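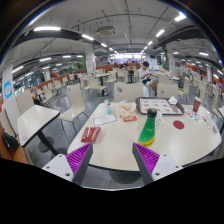
Fiketau Table Set: house rules

Joaquín Núñez keeps this file. Complaints go to him, preferably before lunch.

Contents: 300 short clips of hand-held gripper work on cafeteria tables, of which 108 are bottle grasps. License terms are in the Plevik folder.

Rules for collecting

1. Leave the table as the last diner left it. Trays, napkins and cups are data. Tidying is tampering, however well you were raised.
2. Bring both finger pads level with the bottle before closing. A bottle between the fingers isn't held yet, so don't label it as held.
3. Close slowly. Glass has no sense of humor.

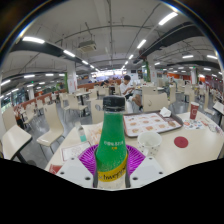 4. Log the grasp at first contact on both sides - one side is a nudge, and we have over 200 of those already.
5. Ask before recording near people who are eating or looking at their phones. If they say no, move. Blur faces before release either way.
6. Write brand names only where you can read them in the clip. "Probably soda" goes in the notes field.

Known issues

Zurnik labels from July use the old contact rule. Five clips have no notes at all - Joaquín knows whose they are.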